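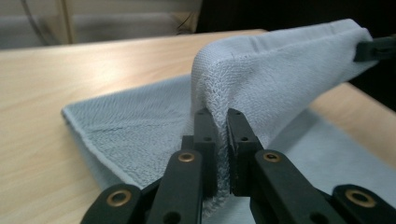
Chapter 4
Who Is Your Client?

I got my first real client wrong before I'd even sat down. It was a Mon 25 February, I had been admitted to the bar since January, and two people walked into our little office in Bruvembridge and said they wanted to talk about a house. I shook hands with both of them, got out a yellow pad, and started writing down everything they told me. Big mistake!

The two people were Remzi Kahraman and his nephew's business partner, Costel Sârbu. Mr. Kahraman owned the house. Mr. Sârbu wanted to buy it, or rent it, or maybe borrow against it (the story moved around a lot in that first hour). They were friendly, they finished each other's sentences, and they'd agreed to split my fee of $700 down the middle. I thought I had one matter and one happy pair of clients. What I had was a conflict of interest with two chairs in front of it.

My boss, Saron Worku, read my notes that afternoon and asked me one thing: "Which one of them do you work for?" I didn't have an answer. I said something about the file being opened under both names. She handed the pad back and told me to go think about it, and I went and thought about it for most of the evening.

So that's what we're going to work on in this chapter. You already know from Chapter 3 how a lawyer takes on a case. Now I want you to slow down and look at the step before that one, where somebody becomes your client at all. It can happen with a signed letter. It can also happen in a hallway, over the phone, or at your cousin's wedding, if a person reasonably believes you're giving them legal advice and you let them go on believing it.
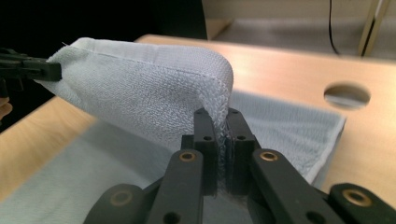

Back to my two visitors. Suppose Mr. Kahraman had told me, with his friend out of the room, that the basement flooded every spring. Could I keep that from Mr. Sârbu if both of them were my clients? Could I tell him? Try to answer before you read on, and write your answer down, even if it's only a line or two. We'll come back to it in section 4.3, and I'd like you to see whether you still agree with yourself.

A few words you'll need right away. A joint client is one of two or more people the same lawyer represents in the same matter. A prospective client is someone who has talked with you about hiring you but hasn't done it yet (and yes, you owe that person something too, mostly silence). Informed consent means the person said yes after you explained the risks and the other choices in words they could follow. I'll use all of these a lot.

The main case for this chapter is the Illow problem, which my old classmate Naveen Rathore and I wrote for our night class and have been fixing ever since. It's a family bakery, there are 3 owners, and $3,000 has gone missing from the register. Read the first part of it tonight, up to the phone call, and stop there. Then start on section 4.1.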